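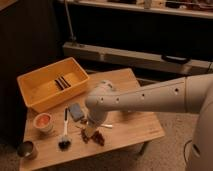

Fig. 1. Small brown pieces on the table, bin at the back.

Soils 413, Lisholm Evening Program
Notes for Session 4: What happens to a leaf after it lands
April 2020

Okay, so last time we got as far as the leaf hitting the ground and then I ran out of time talking about beech trees. Sorry about that! I'm going to start with the leaf already down and stay there, because everything I want you to know about forest soil begins in the few inches you normally walk over without looking.

First, the word "litter." In this course it means dead plant stuff that has fallen and that you can still recognize. Leaves, needles, bits of bark, cones, twigs, seed cases. Once you can't tell what it used to be, we stop calling it litter and start calling it something else (humus, at the far end, with a messy middle that people give different names to). If you read older books you'll see the layers called L, F and H. Some newer ones use Oi, Oe and Oa. Same idea, top to bottom, and I'll take either on your homework as long as you don't mix them in one drawing.

Washing out

The first thing that leaves a leaf is the easy stuff. Rain goes through it and takes sugars, potassium, some of the loose brown coloring. If you've ever left tea in a cup you know what this looks like. It goes fast, days to weeks, and it needs no living thing to do it. I like to bring this up early, as most of you wrote "decomposition is done by worms" on the intake sheet, and the worms haven't even shown up yet.

Potassium is the one to remember. It isn't built into the structure of the leaf the way nitrogen is, so it goes out with the water. Calcium hangs around much longer.

Breaking up

Then the chewers arrive: springtails, mites, millipedes, woodlice, and yes, worms if the soil suits them. What they mostly do is make small pieces out of big ones. They digest a bit of it, sure, but a huge share goes straight through them and comes out the other end with far more surface than it had before. More surface means more room for fungi and bacteria to get going.

This is also why mesh size matters so much in litter bag studies. Fine mesh keeps the chewers out, coarse mesh lets them in, and you compare the two. The trouble with coarse mesh is that crumbs fall out of the bag and then you count them as decomposed when they're really just lying in the dirt underneath. I did a whole season at Tristhorpe with bags that were too coarse and I still get annoyed thinking about it.

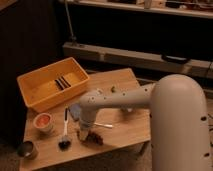
Fig. 2. Brown, rough-textured material on the table top.

The slow part

After the sugars are gone and the thing is in bits, you're left with cellulose, and then lignin, and lignin is a pain. It's the stuff that makes wood woody. Very few living things can take it apart, and the champions are the white rot fungi. When you peel bark off an old log and the wood underneath is pale and stringy, that's usually them. Brown rot does it the other way around: it goes for the cellulose and leaves the lignin mostly alone, so you get those dark little cubes that crumble between your fingers.

Cones and bark sit at the stubborn end of things. Basswood or ash leaves can be nearly gone by the next fall, while a pine cone from the same month may look almost the same as when it dropped. Needles are somewhere in between, with a waxy coat on top of everything else.

The number people reach for is the carbon to nitrogen ratio. Fresh grass is low, fall leaves are higher, wood is way up there. Microbes need nitrogen to build themselves, so if the food is nearly all carbon they have to pull nitrogen in from the soil around them. Gardeners run into this when they dig sawdust into a bed and their beans turn yellow. Lay the same sawdust on top and leave it there, and you mostly get away with it.

Please don't treat the ratio as the whole story, though. Two leaves can have the same ratio and rot at very different speeds, depending on lignin and tannins and how tough the outer skin is. For the old plots at Stodau the lignin figure did a much better job than the nitrogen figure, and I've put both graphs in the reading folder so you can argue with me.

Weather, briefly

Warm and damp is fast. Cold is slow. Dry is slow. Soaking wet is slow too, and that last one trips people up every year. Waterlogged litter runs out of oxygen, the fungi can't do their thing, and it piles up. Keep it up for a few thousand years and you've got peat.

Slope matters more than you'd guess. A north-facing bank in April can still be holding last fall's leaves in one flat, stuck-together mat while the south side across the path is half soil already. Go look, if you've got a bank near you. It's a nice thing to do on a walk.

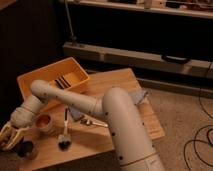 Someone wrote in after Session 3 to say that they'd been raking their yard bare every fall for years, and was all that raking starving the trees? They added that the lawn underneath looked terrible either way.

Good question, and a bit of both! You are carting nutrients off the property, mostly calcium and nitrogen by that point. An established tree has roots well past your lawn and will likely be fine for a good long while. A thick wet mat will smother grass, so I'd shred the leaves with the mower and let them drop, or rake them under the shrubs. As for the lawn, it might just be shade.

For next time

Collect 300 grams of litter from one spot, air-dry it on newspaper for a week, and sort it into things you can name, things you can half name, and crumbs. Weigh each group. If you don't have a kitchen scale, sort it anyway and write down which group looks biggest.

Read the Caputo handout up to the section on fungi. Skip the box on radiocarbon, we'll get to it in Session 6.

The write-up is 1000 words at most, and sketches don't count toward that.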